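July 28, 2021

Home late again, feet sore, and the good kind of tired, so I'll write this down before I lose it. They switched the second table over at Brikcombe this morning, the one with the two arms, and after 29 years of packing by hand I spent most of the shift on a stool with a clipboard. Imagine! Me, sitting down before lunch.

I had been dreading it, I'll admit that here. When Heidrun Plattner came around in November with the plan, half the line went quiet and Refugio went out to his truck and stayed there a good while. There were 136 of us on the floor then and we all did the same sum in our heads. So far she has kept her word, and six of us have been moved to what they call tending, with a bit more money in it (not much, but my wrists would have done it for free).

What I didn't expect is how much I'd miss the talking. Itzel and I have stood elbow to elbow for so long that I know what her kids had for breakfast. Now she's over at the Mansour orders and I'm at the table, and we wave at each other like two ladies on different boats. We've promised to take our breaks together no matter what, and I mean to hold her to it.

Young Maxence is patient with me, bless him. He lets me set out the practice pieces myself and he never sighs when I ask the same thing twice. I caught myself saying "good morning" to the left arm. He heard, and said it back in a squeaky voice, and I laughed until I had to wipe my glasses.

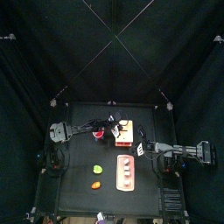 The practice table, with the white blocks in their pink tray and the two eggs beside it.

Refugio came by at the end of the shift and stood watching with his arms folded. He asked if he could have a turn at setting out the pieces tomorrow — I told him yes, of course, and to bring his own stool. Must remember to pack the plums for Itzel.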